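异地恋的第一年，我们差点输给了“晚安”两个字

11月15日，星期一
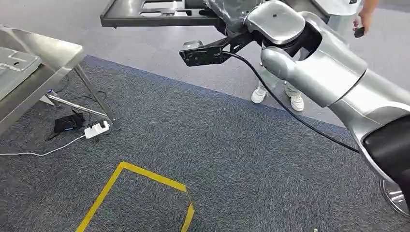

上周的来信里，有好几位读者问到同一件事：异地恋到底要不要每天打电话？我一边看一边笑，这个问题我和我先生当年吵过不知道多少回（真的，有一次吵到手机没电，第二天接着吵）。

那时候我在Mutville上班，他被公司调去Kamdale，坐夜班大巴要整整一晚。刚分开的时候我们定了规矩，每晚十点通话，睡前一定要说晚安。头两个星期甜得不得了，到了第三个星期，我开始盯着钟看。他晚五分钟打来，我就不高兴；他说“今天没什么事”，我更不高兴。他呢，下班已经累得不想开口了，还要硬找话题，讲食堂的汤，讲楼下修路，讲着讲着自己都打哈欠。

有一回他在电话里睡着了，我听了半天呼吸声，气得把电话挂掉，第二天又觉得自己好笑。

后来是他先提的，说能不能换个办法，平时想起什么就发一段语音，长短随意，不用马上回，周末再好好聊一次。我当时第一反应是：完了，他要冷下来了！憋了两天才说出口，他在那头愣了好久，说他只是想在有精神的时候跟我讲话。

我们就试了。一开始我很不习惯，十点一到手就往手机上摸。可是语音慢慢多起来以后，我发现他的话反而比以前有意思，有时候是走路时录的，喘着气告诉我桥边有人在卖糖炒栗子；有时候只有一句“你上次说的那首歌，店里刚才在放”。到第二年二月我去翻聊天记录，两个人的语音加起来有2,162条，最长的一条是他一个人在超市里犹豫买哪种酱油。那条我现在还留着。

所以来信问“每天打电话好不好”的朋友，我没法替你们定。我有个同事和男朋友天天视频，吃饭都开着，两个人过得很舒服。要紧的是你们有没有谁在硬撑。如果你接起电话前要先叹一口气，或者对方最近总是“嗯”“好”“你说”，那就挑个周末的下午（千万别在深夜，深夜什么话都容易说重）跟他提一提。可以先讲自己的感受，比如“我这几天上班有点累，怕聊得敷衍你”，别一上来就说“你最近怎么这样”。这句话我说过太多遍，一次好结果都没有。

还有人问见面的路费怎么算。我们那时工资都不高，就在Lau开了个共同的小账户，每人每月往里放一点，谁跑一趟就从里面出车票钱。攒到2,000块的那个月，我们没有买车票，一起去海边住了两晚，那是我们头一回在外面过周末而不用惦记返程的大巴。账户后来一直没关，现在里面还剩97块，他说要留着当纪念，我说不如拿去吃火锅，这件事至今没有定论。

上一期关于“要不要看对方手机”的那篇，一共收到78封回信，我还在一封一封地读，有几封写得特别长，看得我半夜坐起来喝水。下一期会挑几封登出来，不署名，细节也会改掉，请放心。要是你不想自己的信被引用，回复这封邮件时说一声就好。

下期想聊第一次去对方家里过年，带什么、住哪里、要不要抢着洗碗。有故事的朋友请在周五之前发给我，丢脸的故事优先！

Ralico情感周信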